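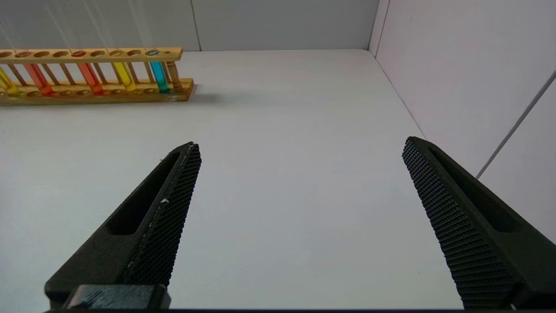
Notebook entry, Finishes Section, Torkcombe
2026-08-28
Entered by: Abena Odoi
Read by: Béla Orbán

Subject
Foaming and color hold in waterborne floor lacquer, second round. Continues the entry on panel 147.

Background
The first round left two matters open. The lacquer foamed when stirred at the speed given in our own procedure, and the panels coated from that batch dried with pinholes along the grain. Separately, the tinted panels stored by the south window had shifted in color more than the reference panels in the drawer. Dr. Orbán asked that the two matters be kept apart in the record. The earlier entry treats them as one fault, and I no longer think that is correct.

Materials
Oak panels from Parketti, sanded to the same grit as before. The new delivery is a little darker than the last, and two panels with a visible knot were set aside for practice coats. Lacquer base from the opened drum. The lid had not been seated properly and a skin had formed, so the base was strained before use. Defoamer is Skumotell, from the new bottle. The old bottle is past its date and has been moved to the disposal shelf.

Foaming
Base was stirred at 2000 rpm for 10 minutes, first without defoamer and then with it, in the same vessel after cleaning. Without defoamer the foam rose above the mark on the vessel wall and was still present after lunch. With defoamer it fell back while the stirrer was slowing down. The surface was clear when the vessel was next checked.

The order of addition matters more than the written procedure suggests. When the defoamer went in after the thickener, small craters appeared in the drawdown. When it went in before, the film leveled well. I repeated the late addition to be certain and obtained the same craters, although fewer of them. The procedure should state the order plainly. At present it says only "add remaining components."

One drawdown was lost when the bar was put down on a gritty bench. It is kept in the folder and marked as void.

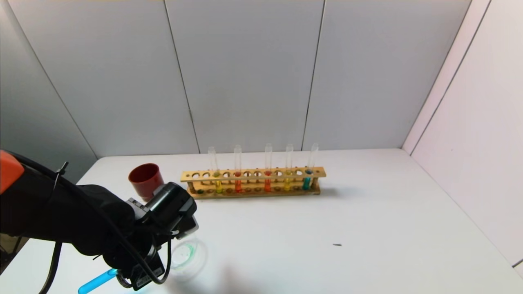

The pinholes along the grain were not fully cured by the defoamer. Panels with a thin first coat were clean. Panels given a heavy first coat still showed holes in the open-grained areas, and these are probably caused by air leaving the wood. A sealing coat is the usual answer and should be tried before anything is changed in the formula.

Color hold
The window panels were compared with the drawer panels under the standard lamp. The yellow tint has faded most and the red least. The unpigmented panels have darkened, as oak does in daylight, and this makes the faded tints look worse than they are. Any judgment made by eye against a fresh panel will therefore overstate the loss. Dr. Orbán proposes that an untinted panel from the same board be kept beside each tinted one and that readings be taken from the pair. I agree and have marked out the boards accordingly.

The light cabinet (Simon) stopped at hour 44 with a lamp warning. The panels were left inside with the door shut. A lamp is on order. The hours already run will be counted, provided the new lamp reads within limits at the first check; otherwise the set starts again.

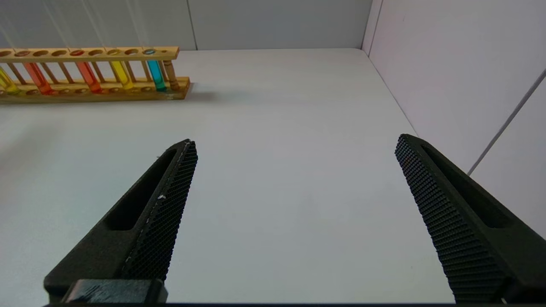
Colored liquids in the wooden rack, with turquoise at the end by the turned post.

Gloss readings were taken on all sound panels and are entered in the gloss book under the panel numbers. The meter drifted slightly during the session and was recalibrated against the black tile. Readings made before the recalibration are bracketed.

Open items
Amend the procedure to give the order of addition (Odoi).
Sealing coat trial on the open-grained boards, thin and heavy (Odoi).
Ask Parketti whether the darker delivery comes from another mill (Orbán).
Replace the drum gasket.
Restart the light cabinet when the lamp arrives, expected in September.

Note added by B. Orbán: Please record the room humidity with each drawdown from now on. It is missing from the late-addition repeats, and I would like those run once more before the procedure is changed.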